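Teaching by Hand and by Remote – notes for session 3
Veser course, 2019-10-31

Right, last time we got as far as why writing out every movement in code is such a slog. Today is the other way in: you do the job yourself, the robot records it, and later on it has a go at copying you.

There are two ways to do your bit. You can take hold of the arm and push it through the task (people call this kinaesthetic teaching, I just call it teaching by hand), or you can sit at a second set of controls and drive it from there. By hand is lovely for getting a feel for the thing. The trouble is that you're standing right next to it, so your sleeves and elbows end up in the recording! Remote control keeps you out of the way, but you lose your sense of touch and you have to learn to trust what you see.

Shoes are my favourite practice object. They're soft in one place and stiff in another, and the opening gives the fingers somewhere to go. Come in slowly, get the fingers to the collar, stop, and only then close.

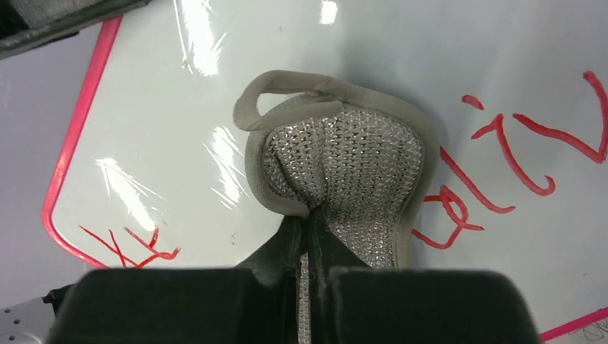 How many demonstrations does a robot need before it can do a task by itself?
It depends on how much the task varies. If the object always starts in the same spot, 100 decent runs may well do. If it can start anywhere and facing any way, plan for 1,000 and be pleased if you need fewer. The Skitgate set we'll use in April has 1,672, and I still wouldn't call it big.

Now, bad runs. You will fumble, everybody does. My rule is that a fumble you recover from stays in, and a fumble you give up on goes in the bin. The recoveries are worth having – a robot that has only ever seen perfect runs has no idea what to do once it's slightly off. Do write down which is which while you still remember (I never do, and I always regret it).

Once you've got a grip, don't rush the next part. Most beginners relax as soon as the fingers close and then swing the arm about.
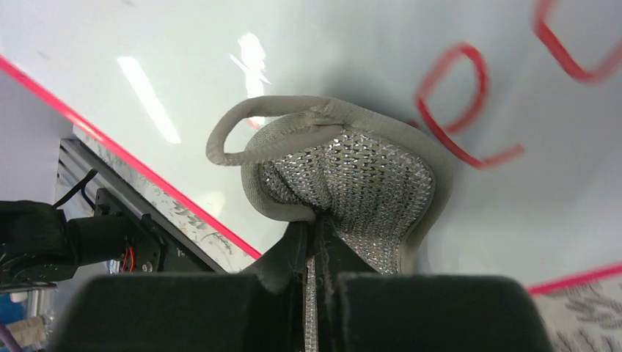
Keep your speed the same from one run to the next as well. If you dawdle on Monday and race through after lunch the next day, the robot learns a muddle of the two. Pauses are just as bad. Stop to scratch your nose and that's a pause it may copy, so end the recording first.

For next time: read the Hassanpour handout up to the part on delay, and bring your notes from the Utmont exercise.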